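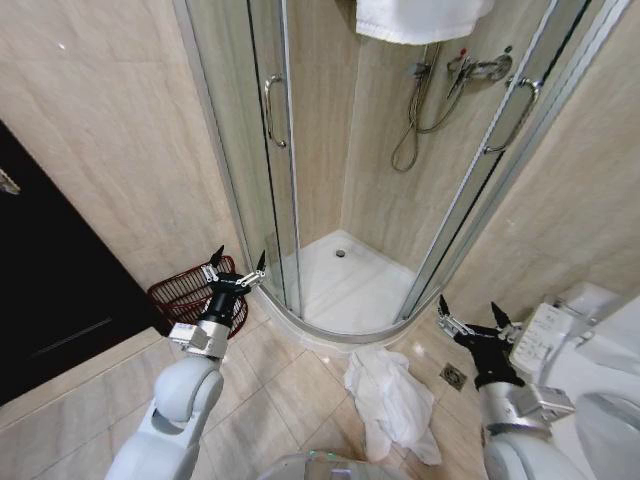

Figure 2. Head camera view at the Nistov bathroom site, both grippers open, with the cloth on the floor in front of the shower enclosure.

5.2 Door contact faults

Of the 800 cleaning episodes run on the Hunima platform, 708 finished without operator action. The remainder were stopped by hand or by the force limit. We deal in this section with the 22 stops in which an arm touched the shower glass while the planner reported free space.

All 22 occurred at sites with a curved glass enclosure like the one in Figure 2. The depth sensor returned few valid points on the clear panels and read the tiled walls behind them. The map therefore placed the nearest surface at the back of the shower. The aluminum frame and the chrome handles were usually detected, but the mapping software filtered them out as thin, isolated objects. A reach toward a cloth near the base of the enclosure was then planned with the elbow passing through the panel.

Contact speed was low in every case and no glass was broken. In two cases, however, the force limit tripped late. The sliding door moved along its track when pushed, so the measured force stayed below the threshold until the door met its stop. We consider this the more serious fault. A threshold tuned against a fixed wall does not protect a panel that can travel, and lowering it caused false stops when a gripper pressed a cloth against the floor.

Two changes were made in August. The thin-object filter was disabled within arm's reach of any detected frame member, and the area between neighbouring frame members was filled as solid, following the curve of the tray lip where it could be seen. The second change follows the boundary method of Ertürk, with the Conard collision checker left as it was. A travel limit was also added, so that an arm in unplanned contact halts after a short displacement whatever the force reading.

The fill step still fails when a towel or open door hides one side of the frame. Those cases are passed to the operator.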